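Spots Before Stars

Bohdana Zinchenko folds laundry the way other people knit, and I could watch for hours! Her polka dots always go first.
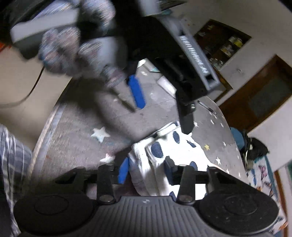
Why start with the spotted pieces?
Because a pattern makes a crooked fold easy to see, and then it's quick to fix.

She gives each piece up to 10 seconds, hems in, sleeves — if any — tucked behind.

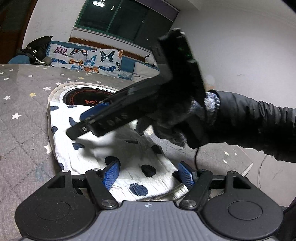 Shabnam Shaikh swears by rolling instead, and says a rolled shirt never slides off the pile.

I've tried both now, and folding wins in my narrow drawers. Pale edging, like the layered hems on this navy-spotted white one, is a lovely guide for your first crease.
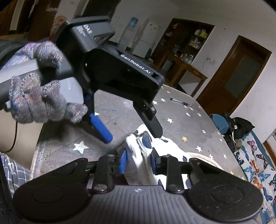
Small loads are the most fun. A big white star on the cloth underneath makes a cheerful spot to line up a hem, and I've started doing it at home too.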